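Notebook, May, packing hall and home sessions
Entry by Harish

7:40 a.m.
In early, coffee, hall still quiet. Thomas (the arm on station 2, named long before my time) ran the whole late shift on mixed boxes and the counter says 1690 pieces placed. Best shift so far! Went through the reject bin before anyone could tip it out. Mostly tomatoes with a dented shoulder, a few mandarins with the skin nicked near the stem, one carrot snapped clean in the middle. No oranges at all. A month ago the bin was half oranges, so I stood there grinning at a crate of bruised tomatoes like an idiot.

Fiorella came by at the start of shift and asked what I was so happy about. Showed her the bin. She picked out a tomato, turned it over and said the dent was on the wrong side for a squeeze, it was from the drop into the tray. She's right, I checked two more. So the pads may be fine on tomatoes and the release height is the thing to look at. I would have spent the day on grip force.

9:15 a.m.
Sat with Evangelia and Fiorella about the rota. Writing this down while I remember it, as it will matter more than anything in the logs.

Before Thomas, station 2 was the one everybody traded away. You stood, you turned, you lifted from the low crate to the box, same side all shift. Evangelia had it more than most and her shoulder showed it. Now the station is loading crates, clearing jams and checking the finished boxes, and people are asking to be put on it. She says she goes home less sore and more tired in the head. The jams come when they come, and between them you're watching, and watching is work. She wants the checker swapped out at the break and not at the end of shift. Fiorella agreed on the spot and changed the sheet in pencil.

Other things from the same talk:
- Nobody wants the arm's speed tied to the box target. If it's quick, the person checking has to be quick. Cap stays where it is until the checkers say otherwise.
- The jam light is behind the post. You can't see it from the scale. Move it.
- Evangelia would like to teach it the way she lays bok choy, stems to the short side, leaves folded over. She showed me with her hands on the table and it's lovely to watch. We do it nothing like that.
- Pay grade for the station. Not mine to decide, but it came up and I said I'd write it down. The checking job needs more judgment than the old one did and it's still listed as manual packing.

That third point is the one that had me buzzing. The packers have been correcting the arm by shouting advice at it (fair enough, I do too) and there's a far better way in. The hand-held grippers have the same kind of jaw action, so what a person does with them can go in as a demonstration. You don't need to know the first thing about code. You need to know how a head of greens wants to be held, and Evangelia has known that for years.

11:30 a.m.
Went through the home sets with Nithin. We've been doing these on soft ground with a sheet of plastic on top, round things and long things mixed, dishes and trays of different shapes. The softness is useful. On the steel bench an orange stays where you put it. On a duvet everything settles into the folds, it rolls toward your wrist when you lean in, and you have to close on it where you find it. That's much nearer to the bottom of a half-empty crate with a liner in it, and it's the part of the crate where Thomas loses its nerve.

Nithin's rule for himself is to go slow on the close and never re-grip in the air. If it's a bad hold, put it down and start the pick again. I've been sloppier than that and you can tell which sets are mine.
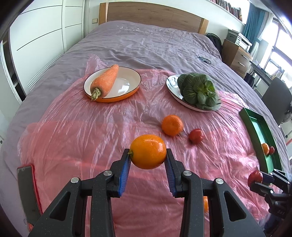 Home set, mixed produce on pink plastic. Large orange in the blue pads, tomato in the other gripper at lower right.

Notes against this set. Big orange first because it fills the jaws, and with the ribbed pads you can feel through the handles when the skin starts to give. Small tomato is the opposite, you're closing on very little and your hand wants to keep going. Going straight from one to the other is hard! Evangelia says it's the same by hand, after a run of big fruit she always crushes the first small one. I'd like to see whether the arm does that too. It has no reason to, unless we taught it by always showing big then small. Shuffle the order in the next sets.

The carrot in the round dish is a good one to keep. It lies across the dish with the tip right up at the far side, so there's no coming at it end-on, you have to decide where along it to close. The bok choy on the oval platter we should do more of, and let Evangelia do them.

Sivaprasad loaded what we have into Nullis over lunch. 210 picks usable after he threw out the ones with a re-grip in them. He'd like some 100 more of leafy things before he trains again, and he'd like them from at least two different people, so that it learns greens and doesn't just learn Nithin.

2:20 p.m.
Release height. Lowered it on Thomas, ran a crate of tomatoes with Fiorella checking. She found no new shoulder dents in that crate. One crate proves very little, but I'm leaving it like this for the late shift and the bin will tell us in the morning. It costs a bit of time per piece. Fiorella says she won't miss it.

Vovura rep called about the new wrist guard. It fits over the old bracket, they say. I'll believe it when it's on.

3:45 p.m.
Gave Evangelia the grippers at the end of the bench with a head of bok choy and no instructions. First few goes she hated them, said it was like packing in oven mitts. Then she turned the whole thing sideways, slid one jaw under the stems and let the leaves fall over by themselves. None of us had tried it from underneath. Nithin went and got his phone to film it and she told him to put it away and hold the box.

She asked whether the arm will pack like her once it has learned this. I said probably a bit like her and a bit like Nithin. She asked who gets the credit when Javex puts it in the newsletter. Good question, and I told her the sets carry the name of whoever made them, if that person wants it. Need to check with Sivaprasad that this is true in Nullis and not just on my paper sheet.

She also asked, more quietly, what happens to the late shift if station 2 keeps getting better. I don't know, and said so. Fiorella has been told no hours are going this season. Past that we've heard nothing. I've asked for it to be talked about in the open with the packers there, and I'll ask again.

To do
- Jam light out from behind the post
- Tomato bin first thing, compare with today's
- Shuffled sets, big and small mixed
- Bok choy with Evangelia, paid hours, not in her break
- Ask Sivaprasad about names on the sets
- Checker swap at break starts with the late shift, Fiorella has the sheet
- More carrots, the thick ones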